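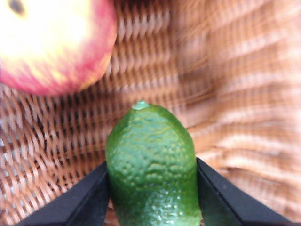 Why Did the Robot Squeeze Too Hard?
Rakstead Children's Science Center: Robots and Safety, Reading Level 3

A robot can lift a piece of fruit, carry it across a table and set it down in a bowl. To a person this is an easy job. To a robot it is a long list of small steps, and a mistake in any one of them can spoil the whole job. These pages explain one such mistake, which took place at the Center in September, and how our staff made the robot safe to use again.

What happened

The robot at the Center is named Fetier. It has one arm, and at the end of the arm is a gripper with two black fingers. Its job that morning was to take fruit out of a basket and place it in a bowl. It had done this 2640 times since it was first switched on, and the staff had recorded every try.

On the next try, Fetier closed its fingers on a lime and did not stop closing them. The skin of the lime split. Juice ran down the fingers and into the part of the gripper where the small motor sits. Natalia Lozano, who was in charge of the robot room, pressed the red stop button, and the arm stood still. No one was hurt. Visitors were behind the safety line, where they are always asked to stand.

How does a robot know when to stop squeezing?

Close your hand around an apple. You can feel the apple push back against your fingers. Your skin sends this news to your brain, and your brain tells your hand, "That is enough."

Fetier has no skin. In its place it has a force sensor, a small part that measures how hard something is pushing on it. The sensor sends a number to the robot's computer many times each second. When the fingers are open, the number is low. When they touch a piece of fruit, the number goes up. The computer has been told that when the number reaches 30, the fingers must stop and hold.

What went wrong?

Czesław Zieliński, the engineer who repairs the Center's machines, took the gripper apart the same afternoon. He found that a thin wire leading to the sensor had worn through. The wire bent a little each time the arm turned, and after so many turns it broke.

With the wire broken, the sensor could not send its number. The computer did not know that anything was missing. It used the last number it had received, which was very low. As far as the computer could tell, the fingers were closing on empty air, and so it told them to keep closing.

Engineers call this a silent fault. A loud fault is one that people notice right away, such as a flashing light or a motor that will not turn. A silent fault gives no warning, and a machine with a silent fault may look perfectly well.

Does it matter what the robot picks up?

Yes. An apple is firm and round. A lime is smaller and has a bumpy skin. A banana is long and curved, and it is easy to bruise. A robot that must handle all of these needs a sensor that works every time. The bowl has to be considered too. If the fingers open too high above it, the fruit will drop and may bounce out.

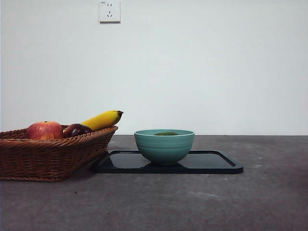

The place where each thing is kept is also part of the plan. If the basket or the tray is moved, even by a small amount, the robot may reach for the wrong spot. The staff check these places before every session.

How was it fixed?

Three changes were made.

First, the broken wire was replaced with a softer one that can bend many more times. The new wire came from the Maldonado workshop in Mumholm, where it was bent back and forth by a machine before it was sent to us.

Second, the computer was given a new rule. If it does not receive a fresh number from the sensor, it must stop the fingers at once and turn on a yellow light.

Third, the wire is now replaced after every 756 tries, even if it still looks good.

Fetier was tested again before visitors returned to the room. By the end of the tests, its record book showed 2893 tries in all, and no more fruit had been split.

Safety rules for the robot room

Stay behind the line on the floor.
Do not reach toward the arm, even when it is still.
If you see the yellow light, tell a member of staff.
Only staff may put fruit in the basket.

Words to know

Fault: something in a machine that does not work as it should.
Gripper: the part of a robot that holds things.
Sensor: a part that measures something, such as force, heat or light.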